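Jarnbridge library to close for floor repairs in February

The public library in Jarnbridge will close for four weeks in February while the floor of its main reading room is replaced, the town council said. The children's section and the front desk will also be shut during the work.

Long tables will stay part of the new layout.
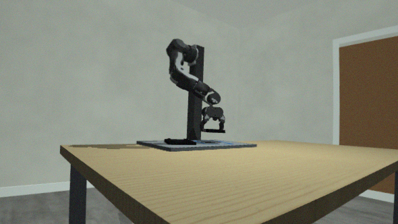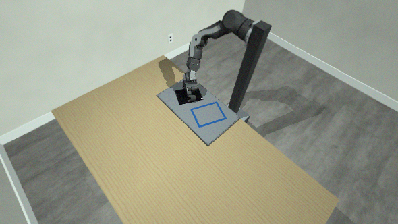

The boards in the reading room were last replaced when the building was extended, and several have come loose near the east windows. Staff closed off one aisle last fall after a visitor tripped. The council has hired Manolakis, a contractor based in Nedton, to take up the old floor and lay a new one.

A total of 2,661 books will be moved to the branch in Clostley and can be borrowed there as usual. The rest of the collection will be boxed and kept in the basement. Anyone who has a hold on a boxed book will get a notice by mail or email, and the hold will keep its place in line.

No late fees will be charged while the building is closed. The return slot on the parking lot side will stay open, but large items such as board games should be taken to Clostley.

"We would like people to borrow plenty before we shut the doors," said head librarian Agnes Vik. The limit on loans will go up to 20 items per card in the week before the closing.

The homework club will meet at the Clostley branch at 4 p.m. on its usual days. The seed swap has been put off until spring.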